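2023-05-30

Dye bench, wool and fleece trials, carrying on from the Trarnex batch. Bogdan off, so just me and Wojciech till lunch.

First off, the navy. Swatches still drying so nothing to measure. Want a proper dark blue and not that purple thing we got last time.
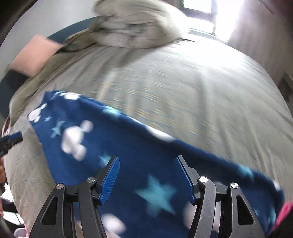
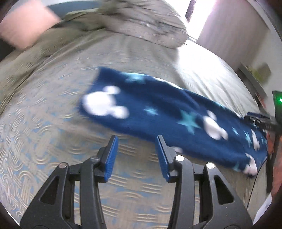
The fleece won't take the acid dyes anyway, so the comparison is by eye only. Moving on.

Pot 1. Merino skein, 70 g, soaked overnight. Citric acid in first, then dye stock, then wool. Brought up slow. Took ages to exhaust, water still cloudy blue when I went for tea, nearly clear when I got back. Slight felting at the tie end, my fault, stirred too much. Wojciech says leave it alone and he's right.

Pot 2. Same again but with the Domański yarn (the scratchy one). Went in patchy. Think there is still spinning oil in it. Rewash with hot water and a bit of washing up liquid, try again. Did NOT write down the soap amount, sorry.

Pot 3. Abandoned. Hob 2 keeps cutting out, same as it did in September. Needs a new thermostat, not another poke with a screwdriver.

Water: went through 2000 ml per pot plus rinses. Tap is very hard in Arnuvgate, scum line round the enamel every time. Try rainwater from the butt for the next one, filtered thru an old pillowcase.

Stock jars. The 1% black is low, maybe enough for two small skeins. Navy stock has crystals on the bottom, warm it and shake before use. Somebody has relabelled the Brutavero jar 1124 with no date on it. Is that a shade number or what? Bogdan pls confirm before anyone uses it.

Rub test on Pot 1, dry: clean. Wet: faint blue on the white cotton. Rinse again and repeat, if it still marks then longer at the simmer next time, say 12 minutes extra.

To do:
order citric acid
new wooden spoons, the old ones have all gone green
find the good scales
write up Pot 2 recipie properly once rewashed

Left skeins on the back rack, windows open. Don't put the heater on them.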